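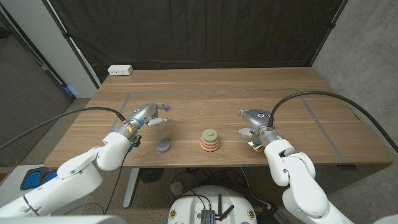 Ludov Kozan
Science writer, Dondimthorpe Young Readers

Can a robot tidy your bedroom yet?

Not really. Robots can do bits of the job, if someone sets things up for them first.

Think about putting away a stacking toy. You see it, reach out, grab it and drop it in the box. A robot has to work out where the toy is, which way to turn its wrist and how hard to squeeze. Too soft and the toy slips. Too hard and it might break.

Robots like this one, with two arms and two metal hands, often practise at a table. Grey tape marks out the work area - a bedroom floor has no tape, and the socks could be anywhere.

Factory robots have an easier time. They can do the same job for 16 hours, with every part in the same place.

Try it yourself. Put on thick gloves, shut one eye and stack four cups. Then ask a friend to move the cups and start again.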